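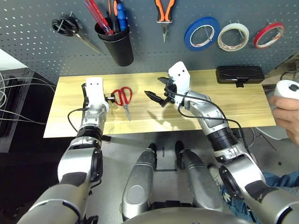

# flekenus-words

Hi! I'm Ona Lapiņa, and this is my pile of old trade words for hand tools, and for the jobs people did with them. It started as a note on my phone and now it's a tab-separated file with 282 entries, so I figured it deserved a README.

The name comes from Flekenus, the hardware store my aunt worked in when I was a kid. The guys at the counter had a word for everything, and half those words weren't in any dictionary I owned. I've been writing them down ever since (and bugging other people for theirs).

## What's in the file

One row per word. If a word has two meanings that don't really touch each other, it gets two rows, and I add a small number after it. The columns go like this:

- `word`: spelled the way the person spelled it, or the way I heard it
- `means`: one plain sentence, mine
- `trade`: carpentry, plumbing, wiring, shoe repair, and so on
- `where`: a town or region, never a street
- `heard`: the decade the person remembers hearing it
- `who`: initials of whoever collected it, not of the speaker
- `sure`: 1 to 4, see further down

Most of it is English, but 43 entries are Latvian or Polish words that people kept using after they moved. Those came mainly from Ksawery Makowska, who has way more patience on the phone than I do and who typed up the whole Weltuston batch over one winter. Thank you, Ksawery!

The file is UTF-8. Please, please don't open it in a spreadsheet program and save it again. I did that once and lost every ņ in the thing, including the one in my own last name.

## How I collected it

Phone calls, letters, two long afternoons at Butkienė (the repair shop, not the bakery, people keep asking), and whatever turned up in the margins of used manuals. I asked everybody the same opening question: what did the person who taught you call this? Then I shut up and let them talk. The good stuff usually came when we'd moved on to something else entirely, like lunch.

I didn't record anyone. It's all handwritten notes, typed up the same evening if I was being good and the next weekend if I wasn't. So quotes in the `means` column are from memory and you shouldn't treat them as word for word.

## The "sure" column

A 4 means I heard it from at least two people who don't know each other. A 3 is one person who used it without thinking. A 2 is one person who had to dig for it. A 1 is me squinting at pencil in a margin, and there are 30 of those. Drop the 1s if you're doing anything serious. I keep them in because some have moved up over time, and that's my favorite part of this whole hobby.

## Stuff that's wrong with it

Carpentry takes up nearly everything, because carpenters like to talk and I like to listen to them. Sewing is thin and I feel bad about that. The `where` column says where the person learned the word, except in the first batch, where it says where they lived when I asked. I've fixed some of those rows but there are still a few I can't untangle.

Also, some of these are just jokes. Every shop sends the new kid out to fetch something that doesn't exist, and I've marked those `trick` in the trade column where I caught them. I'm sure I didn't catch them all.

## Using it

Do what you want with it, just say where you got it. If you print it in something, I'd love a copy! Corrections are welcome by email or as a comment, and if you send a new word please tell me the trade and the place, even a vague one. Last full check of the file was 18/03/2021.

Next up is merging in the Flasero notebooks, which I'd hoped to finish by May, but the handwriting is rough and I'm on the second one.

Comments

plankton_pete: My grandfather said "dutchman" for a patch let into a board. Do you have that one? Row for it seems to be missing.

Ona: It's in there, but under "dutchman 2". I should sort those better.

K. Makowska: Two of the Weltuston rows have tabs inside the meaning. Sending you a fix.

mirabelle: I can help with sewing words! My mother did alterations for years and I have her notebook.

Related

flekenus-recipes
Weltuston street nicknames
Flasero notebooks, page index
Old paint color names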